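Print this page | E-mail this release

Punetden Begins Gathering Desk-Tidying Examples for Its Two-Armed Learning System

By Rochelle Hinds, Punetden

I've been writing our news for a while now, and this is the first time I've gotten to announce something I could try with my own hands! Starting in January, Punetden is collecting 300 examples of two robot arms working together on ordinary desk stuff, and I've been let loose on the controls (briefly, and under supervision).

The project is called Vement. A person steers both arms through a job from start to finish, we record it, and the learning system studies the recordings until it can have a go by itself. Our first set uses a lamp, a laptop, a mouse, a mouse pad and a marker, laid out on a taped grid so the team can write down where everything started.
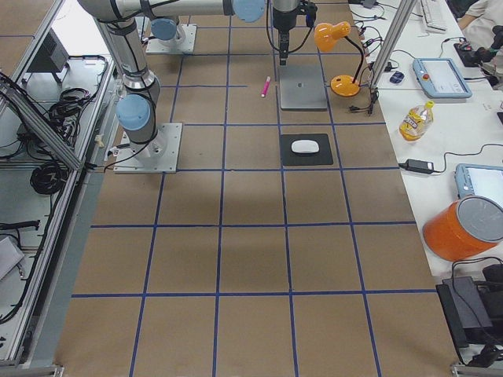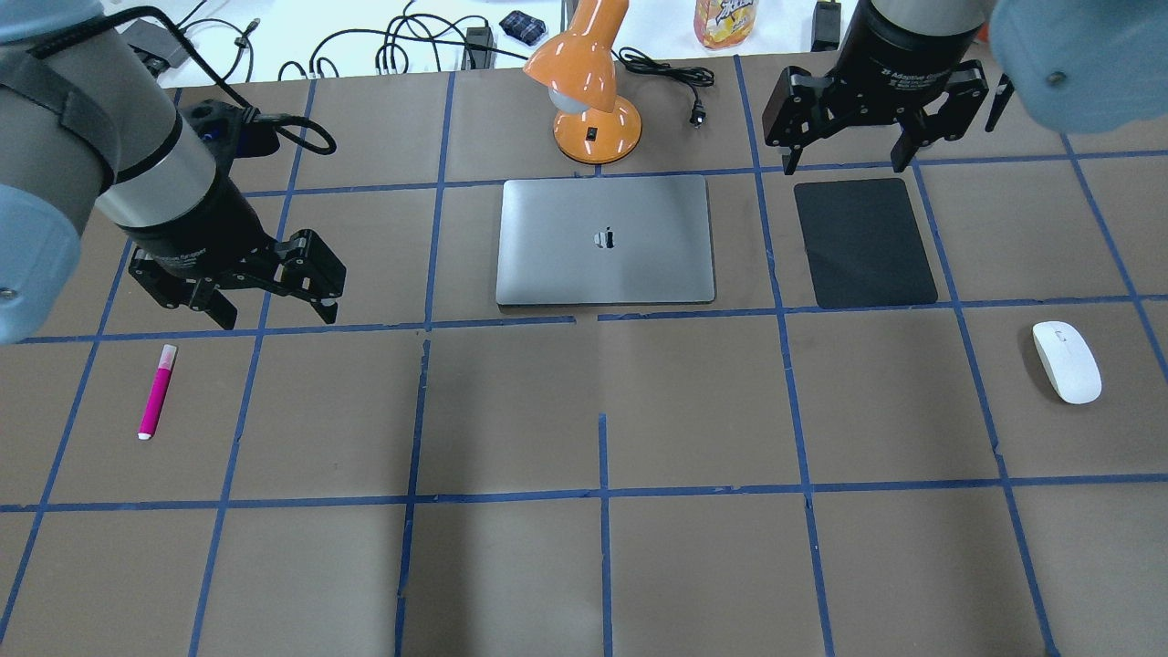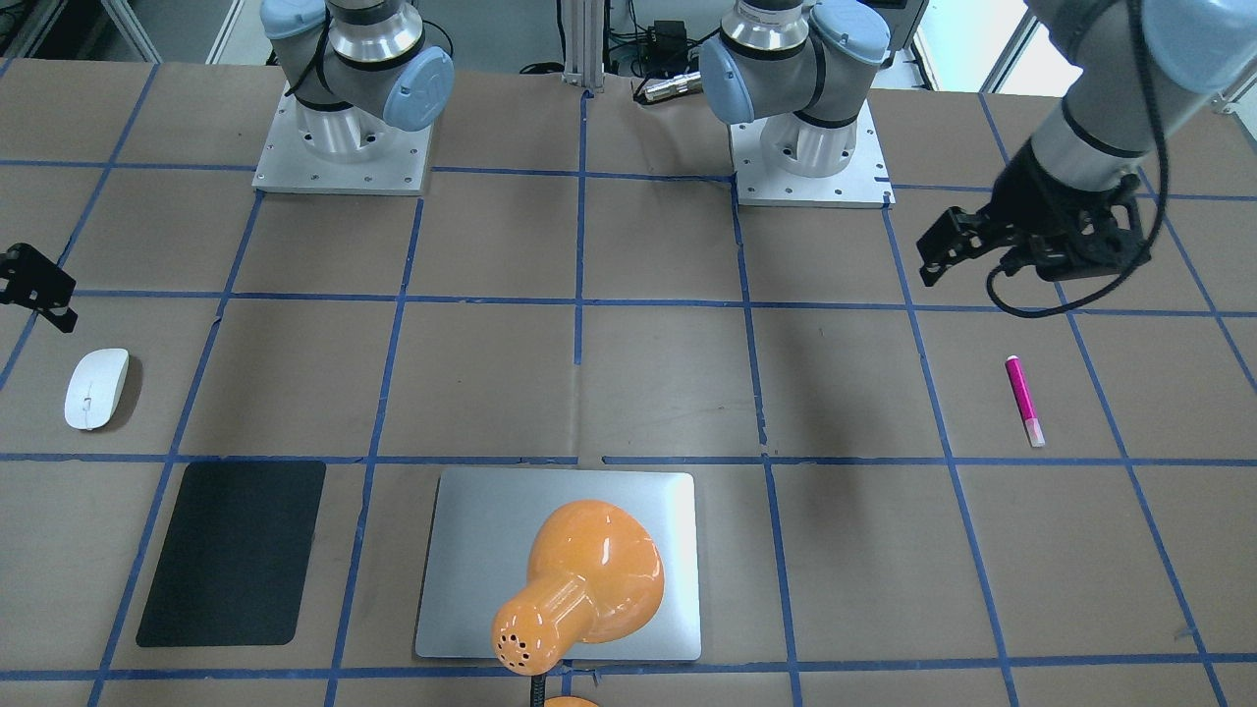
The Vement table, taped and ready with the desk set.

Áine Lenihan runs the sessions, and she's picky in the best way. Each layout gets 40 tries before we change it, and the clumsy ones stay in. "If an operator misses the marker and goes back for it, I want that," she told me. "The system is going to miss it too." I asked if my own tries would make the cut and she said she'd think about it.

Iñaki Ibarra looks after the labeling, where every recording gets a plain sentence saying what the person was trying to do. Funny how hard that is! He and I spent most of a morning on whether "next to the laptop" and "by the laptop" should count as the same request. They do now.

When the 300 are in, we'll share 50 of them with our partners at Itari, who will train on them separately and compare notes with us. Kitchen items come after that, and I've already asked for another turn.

Labs that want to hear about the next set can write to Marcelino Llorente in our partnerships office.

Recent releases
Punetden and Itari Agree to Share Recordings
Yolanda Lorente Joins Punetden as Head of Training
Open Afternoon at the Echevarría Building

Contact: Punetden Press Office | Copyright Punetden. All rights reserved. | Back to top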